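My Phone Company Would Like Me to Be Happier

Nastis sent me a text on Friday to say my plan had been "retired." I pictured a small party, maybe a sheet cake. My plan had been with me for seven years and had never once asked for anything except money.

In its place I was offered the Wogan, which costs more and has a name like a minor wizard. It comes with 117 gigabytes of data. I have tried to work out who sat in a meeting and landed on 117, and what they were like at lunch.

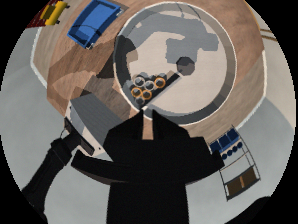 Milan Van Acker
Blogger, bill payer, reluctant Nastis customer

I use almost no data. I'm at home most of the day, on my own Wi-Fi, and when I go out it's usually to the Stedmont library, which has Wi-Fi and also chairs. What I do use is minutes. My aunt calls every evening and she doesn't believe in short calls. So naturally the Wogan has less talk time than the plan it replaces, and every minute over the limit is billed at a rate that had to be looked up for me, twice, with two results.

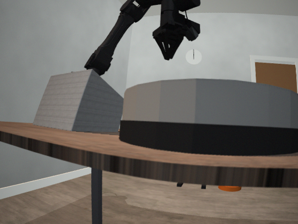 The first guy on the phone told me I could keep the old plan if I called before the end of July. Great, I said, I'm calling now. He said it had to be done in a store. The woman at the store said it had to be done by phone, and she said it very kindly, the way you'd talk to a dog that had come in by itself. I asked if I could call from the store. She said the reception in there wasn't very good.

I would like that last part carved on something.

So I went home and called again, and spent 26 minutes listening to a pan flute. When a person finally came on, she told me the retention offer was only for customers with a loyalty number. Mine is 909. I assume I was either very early or it's a list of people to avoid. She typed it in, went quiet, and asked if I had ever considered a family plan.

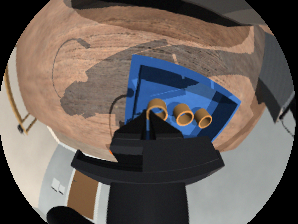

What about switching?

I looked into it. Trivholm has a plan that's cheaper and has plenty of minutes, and a friend in my building swears by it, though she only gets a signal in her kitchen. I checked my own kitchen with her phone: two bars by the fridge, none by the stove. You can do a lot with two bars if you don't mind standing up.

The catch is that Nastis wants a fee for letting my number go. I asked what the fee covers and was told "processing."

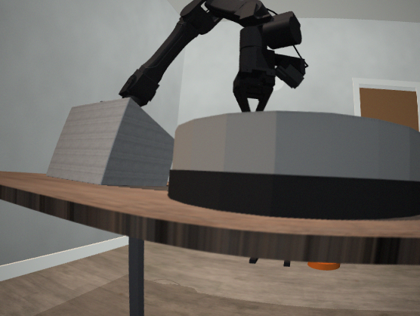
I've had the number since college and it's the only one my aunt knows by heart, so they have me there. For now I've told them I'll think about the Wogan, and they've told me my old plan will run until the next bill, or possibly the one after. I've asked for that in writing. They said they'd text me.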